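How to Pack Up a Guest Bathroom Drawer (and Keep the Cords From Taking Over)

15 August 2023
By Rebecca Caputo

We have company at our house nearly all summer long, and for years the drawer in the guest bathroom was the thing I apologized for. You'd pull it open looking for a comb and up would come a curling iron, a phone charger and half a roll of dental floss, all holding hands. I finally gave it one whole afternoon last September, and I've kept it up since with very little fuss, so I thought I'd write down how I do it.

Step 1. Empty it all the way

Take everything out and put it on a clear counter or a big towel. I know it's tempting to work around the things you mean to keep, but you'll only end up shuffling them from one side to the other (I did this for a long time and called it tidying). Wipe the drawer down with a damp cloth and leave it open to dry while you sort.

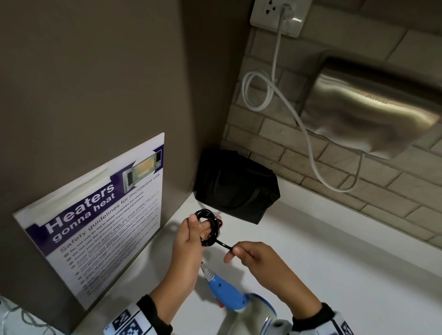 Throw out dried-up mascara, sunscreen past its date and any bottle with a teaspoon of something in the bottom. Hotel soaps can stay if you'll really put them out for people. Mine go in a little dish by the sink, and my brother-in-law Teemu takes one home every single visit, bless him.

Step 2. Wind each cord by itself

Unplug everything first and let anything with a heating element cool completely. Hold the plug end in one hand and lay the cord into easy loops a bit wider than your palm, letting it turn the way it wants to. Please don't wrap it around the body of the appliance! I ruined a perfectly good dryer that way, because the cord gets bent hard right where it meets the handle.

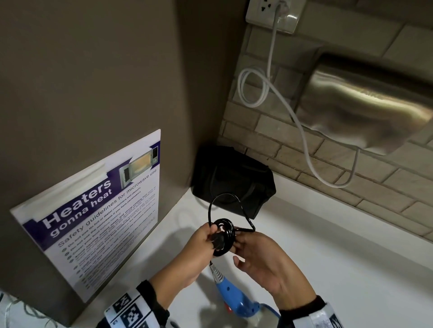

Step 3. Tie it loosely

A strip of hook-and-loop tape is my favorite. You can buy a roll and cut it yourself, and it'll last you until the grandchildren are grown. Twist ties will do for thin cords, though I find they work their way off. Leave a few inches free at the appliance end so nothing is pulling.

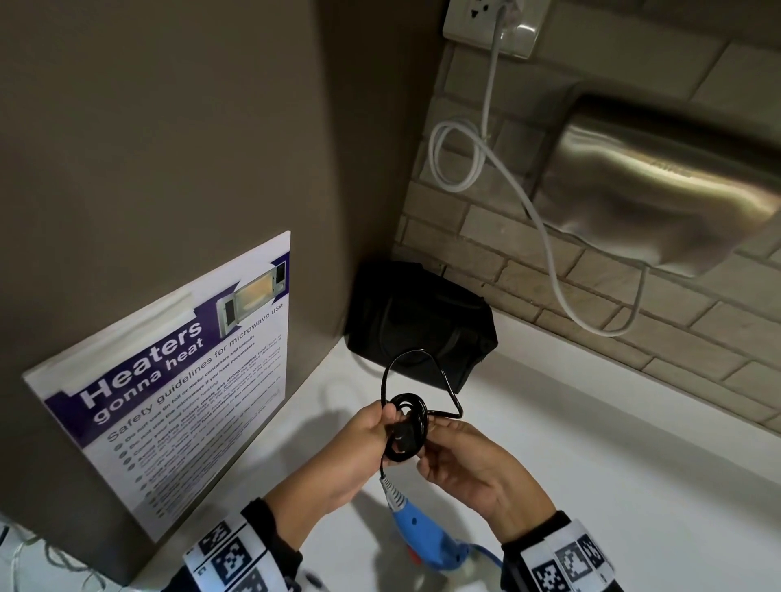

Keep the loops together before you fasten them.

Step 4. Give every group a home

I use zippered pouches for the small things and a soft bag for anything with a cord, and the bag lives under the sink now instead of in the drawer. Cotton swabs, spare toothbrushes and bandages go up front where a sleepy guest can find them without turning on all the lights.

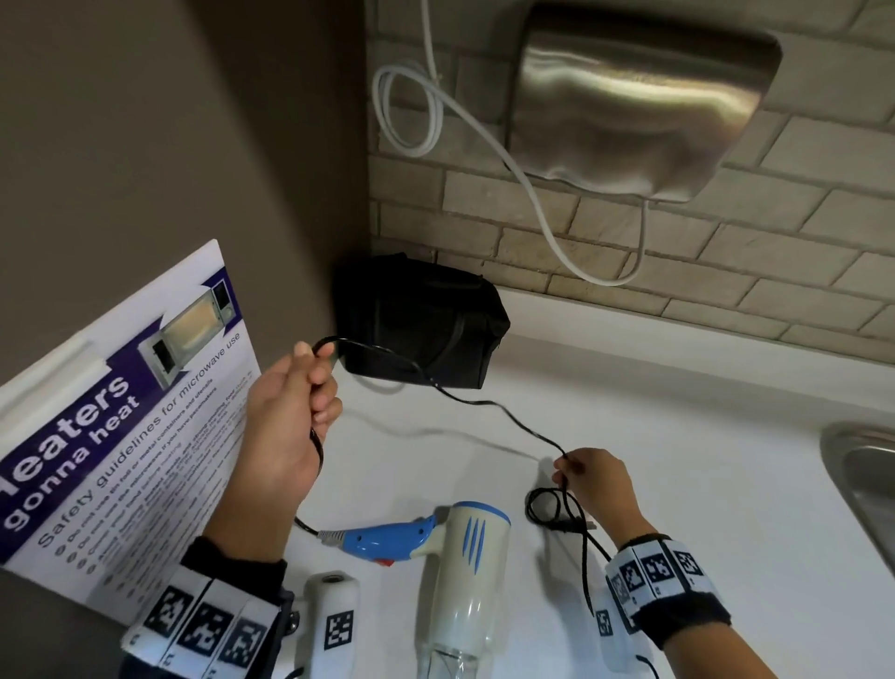 If your drawer is deep, stand things on end so you can see them from above. Shoebox lids make fine dividers, and so do the trays that checks used to come in. A label or two is a kindness as well, especially for the extra toilet paper, which people are always too shy to ask about.

Once a season I open the drawer, take out whatever has wandered in, and put a fresh washcloth on top for the next person.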